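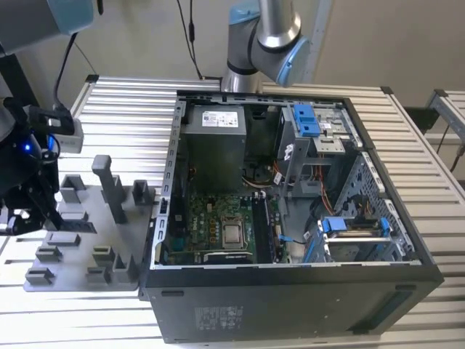
A visitor from the far end of the valley told us at the desk that she had walked past our door for years thinking it was a solicitor's, and could we please put something cheerful in the window. We have taken her at her word, and you will find more on the window further down.

Print this page | E-mail this page
Filed under: Exhibitions & Grants / Reports to Supporters
Reading time: 4 minutes

Galdale Gallery: progress report to the Reltine Fund
15 Jun 2023

Dear all at Reltine,

It hardly seems any time since we wrote to say thank you for the grant, and now we find ourselves sitting down with a pot of tea to tell you how it is being spent. The short version is that the spring exhibition of landscape prints opened when we said it would, that people came, and that we are a little behind with the catalogue. The longer version follows, and we hope you will bear with us (we do get carried away when we talk about the prints!).

The exhibition

Your grant paid for the hire of the Bidiment collection, which had never been shown in Galdale before, and for the framing. The prints arrived in good order, though in rather more crates than we had been led to expect, and the stairs were a trial. Panagiotou did the framing for us at a very fair price, in plain pale ash with a wide mount, and we think the smaller woodcuts have never looked better.

By the end of May we had welcomed 1,316 visitors, which is well ahead of the same period last year and has cheered everybody up no end. Of these, 347 were children, most of them with their schools. We had planned for four school visits and ended up hosting six, so the paper and ink went rather quickly and we have had to order more. The extra came to very little and we have met it from the sale of cards.

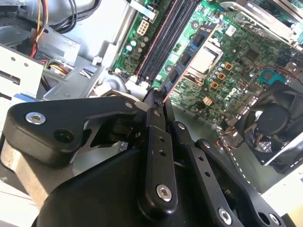 One teacher wrote afterwards to say that her class had talked about the big harbour etching all the way home on the coach, and that several of them wanted to know why the artist had left the sky blank. She asked whether we might lend her a few reproductions for the classroom. We were delighted to say yes, and have put together a folder of six which can go from school to school.

We had also promised you a run of evening talks. Five have taken place so far, and the one on hand-coloured lithographs was so full that we had to open the double doors and put chairs in the passage. The talk on paper was quieter, perhaps on account of the rain, but those who did come stayed a good hour past the end asking questions, and we were late locking up.

The window

Following the remark about the solicitor's, we moved the three brightest screenprints to the front and asked a local signwriter to put our name across the glass in yellow. It has made a real difference to the number of people who wander in while waiting for the bus. This wasn't in our original budget, and we have shown it separately in the accounts so that you can see it hasn't come out of your money. 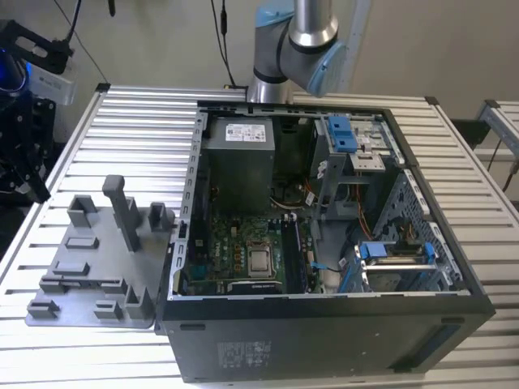
The catalogue is where we have to ask for your patience. The essays are in and have been read through, but two of the lenders would like their prints photographed again in better light, and the printer can't give us a new slot until the autumn. We now expect finished copies in November. The cost is unchanged, and the exhibition itself will still close on the date in our application, so the catalogue will have to serve as a keepsake for those who have already been — we have started a list at the desk for anyone wanting a copy, and it is growing nicely.

As for what is left, there is enough in the grant to cover the return of the crates and the remaining talks. We should very much like to use the small amount over to keep the schools' folder going through next year, if you are happy with that, and would be grateful for a line to say so before we order the new mounts.

Do come and see the exhibition if any of you are up this way. The kettle is generally on, and the harbour etching is on the left as you come in.

With our warmest thanks,
Everyone at Galdale Gallery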